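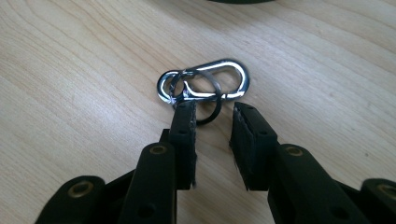

Is there any system for house keys that survives contact with four adults?

Posted in Home & Household – viewed 863 times – 3 answers

landing_light
We moved into the Brikus building in May and so far I have paid for replacement keys more often than I've paid for pizza. There are four of us, one front door, one mailbox, a bike room, and a storage cage in the basement that needs a key nobody has seen since the first week. I don't want a smart lock. The landlord doesn't want a smart lock either, and it's the only thing we've ever agreed on.

What I've tried so far: a bowl (it filled with coins, batteries and a lime), a row of stick-on hooks (they came off the wall at 3 in the morning and took some paint along), and a group chat called KEYS, which is now mostly about dinner. Is there something that works for people who are basically decent but don't put things back?

gravelbed
3084 points
Been through this in two shared apartments and one marriage. The place matters more than the gadget. Keys get dropped wherever your hands first become free, and in most homes that's the kitchen, whatever the lovely empty shelf by the front door was supposed to do. Watch where people put down their groceries for a few days and set up there.

Then split the keys into two kinds. Door keys live on a person and are that person's problem. Shared ones, like your bike room and storage cage, never go in a pocket without something big and annoying attached. We used a wooden spoon for the basement. No one ever took it to work by accident, and the spoon was no great loss to the soup.

For the shared ones I like something with pegs that stands on a table, because it leaves the paint alone and you can move it when you find out you put it in the wrong spot.

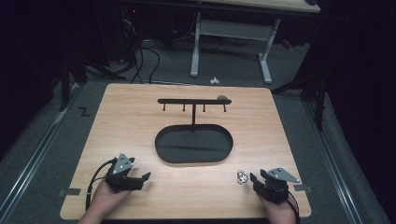 One peg per key, and no doubling up. Once two things share a peg, people start treating it like the bowl. If you must label, label the key and the peg the same, and use words. We tried a color code and spent a whole evening arguing about what teal meant.

Also get the storage cage key copied before you do anything else. A cheap snap hook is fine for clipping the copy to something large.

Skinow_fan
just buy the Kundico one

landing_light
The Kundico what?

mridha_upstairs
Same problem here, solved by being unpleasant. Whoever loses a shared key pays for the copy and takes out the trash until the copy turns up. We haven't lost one since, though the trash situation has gotten worse.

One practical thing: ask your landlord whether the bike room key is restricted. Ours was, and the hardware store wouldn't cut it. I had to go through the management office, which keeps the hours of a small museum.

landing_light
Update – the storage cage key was in the freezer. I'm not taking follow-up questions. Going with the pegs and the spoon, on the kitchen table, and I'll ask about the bike room key when the office is next open.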